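Laundry month at the Goossens robot club

July has been all T-shirts for us, and I'm loving it! Our two-armed folder, Standano, is entered in the Drastel Cup, so the club table is mostly clothes now.

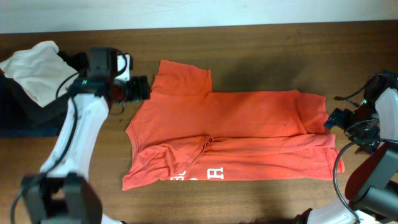 Posted by Maud Keane, 23 Jul 2023

The orange-red shirt is my favorite to practice on (the black one is a pain – dark folds are so hard to make out). We've logged 1274 practice runs so far, and I'd love to hit 1822 before we leave.
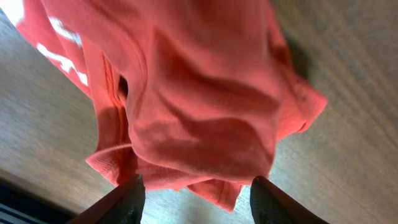 Sleeves first, then the hem, that's the plan for now. Two of the newer kids want to try hem first, and I said go for it.

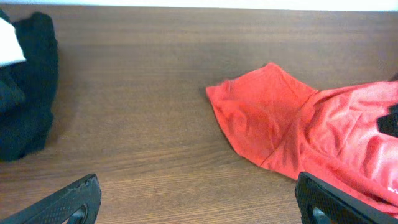 We still need old cotton shirts in any size, prints are fine – drop them in the bin by the Flanditz Hall door. The cup team is up to 18 kids and there's room for more!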